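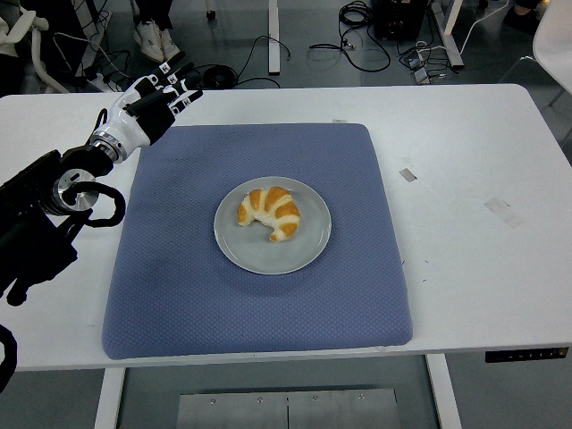 Zella square table mat, periwinkle blue

Dunow Home > Table > Mats and covers > Zella

Price: 92 zł
Delivery from our warehouse in Stikum
Add to basket

The Zella mat is a padded mat for one place at the table. It is square, with rounded corners, and it is quilted all over in a fine diamond grid. The edges are slightly padded as well, so it feels soft under the wrists when you sit with a book and a cup of coffee after the meal.

We have sold table mats in our shop for a long time, and most of our customers ask for the same thing. They want a mat which lies flat, which does not slide when a child pulls the plate closer, and which makes less noise when plates are put down. Zella was made with these wishes in mind. It is thicker than our Marwat mats, and you notice this at once when you put a heavy plate on it.

The colour

Periwinkle is a blue with a little violet in it. On a white table it looks clear and fresh, and light grey ceramic goes very well with it. Food with a warm colour also looks good on this blue: a croissant, a slice of yellow cake, a boiled egg with toast. Please remember that colours are not the same on every screen. In the evening, under a yellow lamp, the mat looks a little more grey than in daylight. If you are unsure, write to us and we will send you a small piece of the fabric by post without charge.

The size

The square shape leaves room on all four sides of a normal dinner plate. Knife and fork fit beside the plate, and a glass can stand in the upper corner. On a narrow table two mats opposite each other can come quite close, so we advise you to measure first. Many customers cut a piece of newspaper to the size they have in mind and leave it on the table for one day. The exact measurements of the mat are printed on the paper band, and our customer service will gladly read them to you on the telephone.

Weight with packing: 700 g
Shape: square, rounded corners
Surface: quilted, diamond grid
Edge: slightly padded
Colour: periwinkle blue
Sold: singly

How to use it

Before the first use, take off the paper band and let the mat lie open for some hours. It is sent rolled and wants to keep the roll at first. Put it with the upper side down and a few books on top, and it will be flat by the next morning.

Zella is meant for plates, bowls and cups. It is not a pot stand. Please do not put a pan on it directly from the cooker or a dish directly from the oven, as the padding can become hard in that place and it will not recover. A plate with warm food is no problem.

Crumbs from pastry like to stay in the lines of the quilting. The easiest is to shake the mat over the sink, or to go over it with a soft dry brush. We use a normal clothes brush at home.

Washing

Wash at 30 degrees with similar colours. Do not use bleach. Do not put it in the tumble dryer. Pull the mat into its square shape while it is still damp and dry it lying down, because on a washing line it can get a fold in the middle. Ironing is not necessary and it presses the quilting flat.

For butter and jam it is enough to wipe with a damp cloth and a drop of washing-up liquid, if you do it soon. Coffee and beetroot need more patience. Soak the mat in cold water for one hour before you wash it.

Delivery and return

Orders are sent within 2 working days. You may return an unused mat within 30 days, and the paper band should still be with it. If a seam opens or the padding moves to one side in normal use, we change the mat for a new one. Please send a photograph of the damage first, so that you do not pay the postage for nothing.

For orders of 7 mats or more (cafés, guest houses, schools) please ask for a separate price. Valtteri Kokkonen answers these letters, in English, Finnish or Polish. He can also tell you if the whole quantity comes from the same dye lot, and this is worth asking when the mats will lie next to each other on one long table.

Questions from customers

Can I use both sides?
The quilting goes through to the back, but the seam of the edge is finished more nicely on the upper side. It is possible to turn the mat. Most people do not.

Does it slide on a smooth table?
Less than a thin mat, thanks to the weight. On very polished tables we recommend to put a small piece of anti-slip net under it. We sell this net by the metre.

Is there a matching napkin?
Not in periwinkle at the moment. The Marwat napkins in white or grey go well with it.

Will there be other colours?
A sand colour is planned for June. You can leave your e-mail address below and we will write to you one time, when it is in stock.

The plate and other tableware are not included in the price.

Page last changed: October 12, 2026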